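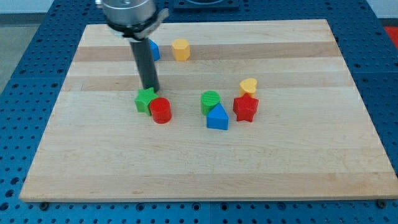 Colored shape blocks on the striped wooden board

Hi! I'm Lachlan, and I'm looking for people who'd like to spend part of an afternoon with a board of little plastic blocks and tell me what they think of it.

I run the play tests at Wultach, and we're working on a sorting and building set called Elletti. It has stars, cylinders, triangles and a chunky hexagonal one that my own kids keep stealing. The shapes are nearly settled. What I still don't know is what people do with them when there's no instruction sheet – do you go by color first, or by shape, or do you just start stacking? (I'm a stacker.)

Each session is 50 minutes. You'll sit down at the board, play with the blocks for a while, try a few short sorting tasks, and then we'll talk for the last bit over coffee or juice. I take notes by hand and they're kept under a number, so your name won't be on them.

Who can come? Anyone age 6 and up. Kids need a grown-up with them, and the grown-up is welcome to take a turn too. I'd especially love to hear from grandparents, preschool teachers and people who have trouble telling red from green, as I want to know whether the colors we picked are any good. You don't need to be great at puzzles. If you came to our October sessions, please sit this one out – you know too much!

You get $30 per session, paid the same day, and bus fare if you bring me the ticket. There are 48 places, and weekday afternoons are the easiest to get.

We're on the second floor of the Yeo building, next to the bike shop. There's an elevator, and the table can be moved up or down if you use a wheelchair.

To sign up, call the Wultach front desk or stop by and leave your name, your age group and which afternoons work for you. Please do that by Thu 22 March. I'll call you back myself to set a time, so leave a number you pick up!

Lachlan Baxter
Play testing, Wultach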